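**Wanted: people who mend things (or would like to learn)**

The Stuvik Repair Evenings are starting up again in November, and we're looking for seven new menders to sit at our tables. We had a lovely first season - 437 items came through the door, from lamps and toasters to a christening gown with a torn hem - and we'd very much like to keep the evenings going without wearing out the same few pairs of hands!

You don't need to be a professional. If you can sew on a button so it stays, patch a knee, swap a zipper pull or talk a stubborn seam back into place, you already know more than most of the folks who come in. Woodworkers and people who are good with small appliances are just as welcome, and if you've only ever mended your own socks we'll happily seat you beside somebody more experienced for the first month or two.

We meet every Wednesday, 6:30 to 9 p.m., upstairs at the Ghoneim building on the Plallurgate side (there's an elevator, and the coffee is decent). We ask for 2 evenings a month, and you can trade dates with the others when life gets in the way. The work is unpaid, but we cover your bus fare, thread, needles, glue and supper, which is usually soup.

To sign up, leave a note for Latifa El Idrissi at the front desk, or call the building and ask for extension 464. Tell her what you like to fix, which evenings suit you, and whether you have your own tools or would rather borrow ours. She'll call you back for a chat, and please don't fret over it, she mostly wants to know how you take your coffee.

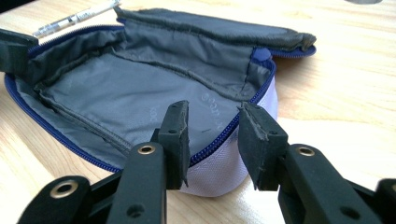
*Pale lavender pouch with a navy zipper and gray lining.*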